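Work surface (kitchen)

A kitchen work surface, also called a countertop, counter or worktop, is a horizontal surface on which food is prepared, dishes are set down and small appliances are kept. It may be fixed to base cabinets, carried on wall brackets, or form the top of a free-standing table. The term covers both the visible top layer and, in most trade usage, the board or slab that supports it.

Contents
1 Terminology
2 History
3 Dimensions
4 Materials
5 Edges and joints
6 Use of space
7 Heat, water and wear
8 Cleaning
9 Repair and disposal
10 See also

Terminology

In the United States, "countertop" is the usual word for a fixed surface, and "counter" is used loosely for the surface and the cabinets together. "Worktop" is the common British form. "Bench" or "benchtop" is found in Australia and New Zealand and, in all English-speaking countries, in laboratories and workshops. Commercial kitchens tend to use "table" for any surface on legs, even when it is bolted down.

A distinction is sometimes drawn between a preparation surface, on which food is cut and mixed, and a landing surface, on which things are put down for a short time. A landing surface is normally wanted next to the sink, the oven, the cooktop and the refrigerator. In a small kitchen one stretch of counter may serve several of these uses.

History

For much of domestic history the main work surface in a kitchen was a table in the middle of the room. Sinks, stoves and cupboards stood separately along the walls and were often of different heights. Scrubbed softwood was the usual material for the table, with stone or slate kept for pastry and dairy work because it stayed cool.

Free-standing cabinets with a built-in shelf for working on were sold widely in North America in the early twentieth century. They placed flour, sugar and utensils within reach of a single surface, often one that pulled forward on slides. The continuous counter came into general use later, as planners began to treat the kitchen as one fitted unit. Matching cabinet heights made it possible to run one top across several units, and the gaps in which dirt collected were reduced.

Decorative laminates spread through house building after the Second World War. They were cheap, could be made in long sheets, and came in many colors and prints. Natural stone was for many years confined to expensive houses, and became more common as sawing and polishing were mechanized. Engineered stone, made from crushed mineral bound with resin, followed.
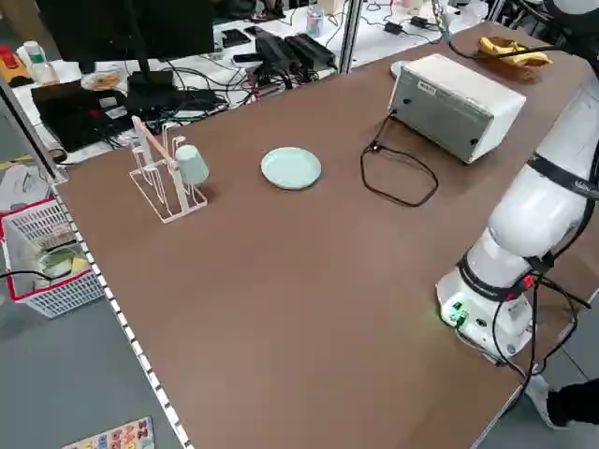
Regional practice has continued to differ. Long straight runs are typical of apartment kitchens, where plumbing is grouped on one wall. Larger houses often have an island, a separate block of cabinets with its own top, which restores something of the central table.

Dimensions

The depth of a fixed counter is set mainly by the cabinets and appliances below it. In metric countries a nominal depth of 600 mm is common, measured from the wall to the front edge. The equivalent North American figure is 25 inches, including a small overhang at the front. Deeper tops give more room behind a sink or cooktop but put the rear of the surface out of comfortable reach for shorter users.

Height is a matter of compromise. A surface suited to chopping is generally somewhat lower than the user's bent elbow, and kneading or rolling dough calls for a lower one still. Fixed counters are nearly always made to a single height, so that one or more people in a household will be working above or below the height that suits them. Pull-out boards, thick cutting blocks and adjustable frames are used to correct for this. Counters intended for seated use need clear knee space underneath and cannot have ordinary cabinets in that position.

In her teaching notes on domestic layouts, the kitchen planner Salamatu Fashola divides a run of counter into working lengths, each measured between fixed obstacles such as sinks and tall cabinets. She argues that a single clear length is more useful than the same total broken into short pieces, and recommends that the longest one be placed between the sink and the cooktop. Her scheme treats corners separately. The rear of an inside corner is counted as storage, since it is too far from the front edge to be used for preparation.

Upstands, the low strips fixed where the counter meets the wall, are frequently 100 mm high. A full backsplash continues to the underside of the wall cabinets.

Materials

Laminate. High-pressure laminate consists of layers of paper impregnated with resin and pressed under heat. The sheet is bonded to a core, usually particleboard or plywood. It resists most household stains and is light enough to be installed without special equipment. The core swells if water reaches it, and the surface layer can be scorched by hot pans. Matte finishes show fewer reflections than glossy ones and tend to hide light scratches better.

Wood. Solid wood tops are commonly built up from strips glued side by side. End-grain blocks are more expensive and are kinder to knife edges. Wood moves with changes in humidity, and fixings through slotted holes or brackets allow for that movement. Oil finishes must be renewed at intervals. Film-forming varnishes last longer but are difficult to patch.

Natural stone. Granite is hard and tolerates heat well. Marble is softer and is etched by acids such as lemon juice and vinegar. Slate and soapstone are less porous than many granites. Most porous stone is treated with a penetrating sealer.

Engineered stone. Slabs of this type are uniform in color and have very low porosity. The resin binder makes them less tolerant of heat than granite. Cutting and grinding the material dry releases fine silica dust, a serious hazard to workers, and wet cutting with extraction is the normal precaution.

Solid surface. Acrylic or polyester resin filled with mineral powder can be joined with almost invisible seams and sanded to remove scratches. It is softer than stone.

Stainless steel. Steel is standard in commercial kitchens. It can be welded into one piece with sinks and upstands. It scratches readily, and thin sheet requires backing to prevent drumming.

Ceramic tile. Tile is durable and resists heat, although its grout lines stain and make an uneven surface for rolling dough.

Edges and joints

The front edge takes more knocks than any other part of a counter. On laminate tops it may be rounded over in one piece with the surface, known as postforming, or finished with a separate strip of laminate, plastic, wood or metal. Stone edges are usually given a small bevel or radius, because a sharp corner chips easily.

Where two lengths meet at a right angle, postformed tops require a shaped joint so that the rounded front edges will meet cleanly. The parts are drawn together from below with bolts set in routed recesses. Joints are placed away from sinks and dishwashers where the plan allows. A joint directly over a dishwasher is exposed to steam each time the door is opened. 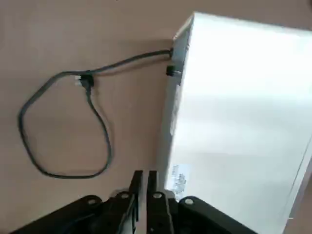
Support at intervals is also needed below the top. Thin slabs that span an open space, as over a laundry machine, are carried on rails at the front and back. Overhangs used for seating require brackets beyond a certain projection, the limit depending on the material and its thickness.

Use of space

Surveys of household kitchens generally find that much of the available counter is taken up by things that stay there permanently. Small appliances are the largest group, followed by dish racks, containers and bread boxes. Appliances that vent from the back or sides need clearance from the wall, and this pushes them forward into the working area.

Several approaches are used to recover space. An appliance cupboard, or garage, stands on the counter and closes with a lifting or rolling door. Wall-mounted draining racks move dishes off the counter and allow them to drip into the sink. A separate table or wheeled cart may be brought up when extra surface is needed and stored elsewhere.

Heat, water and wear

Damage to a work surface is most often caused by heat, standing water or cutting. Trivets protect all common materials from hot cookware, including those that would survive direct contact, since a sudden local change in temperature can crack a slab that already has an internal flaw. Toasters and similar devices warm the surface beneath them to a degree that depends on the height of their feet and the length of use.

Water enters at cutouts, joints and unsealed rear edges. The cut edge around a sink opening in particleboard is normally coated with sealant or varnish before the sink is dropped in.

Cleaning

Warm water with a little dish detergent is adequate for daily cleaning of nearly all counter materials. Abrasive powders dull laminate and polished stone. Acidic descalers should be kept off marble and limestone, and chlorine bleach left in contact with stainless steel may cause pitting. Disinfectants work properly only on a surface that has first been cleaned, and must remain in place for the contact time stated on the label.

Repair and disposal

Shallow scratches in wood and solid surface can be sanded out. Chips in stone are filled with tinted resin. Laminate cannot be refinished in the same sense, though colored pastes will disguise small defects and a loose edge strip can be glued back. Laminated boards are difficult to recycle because the layers do not separate easily. Stone and solid wood tops are sometimes recut for use in a smaller room.

See also

Backsplash
Butcher block
Cutting board
Dish rack
Kitchen cabinet
Kitchen island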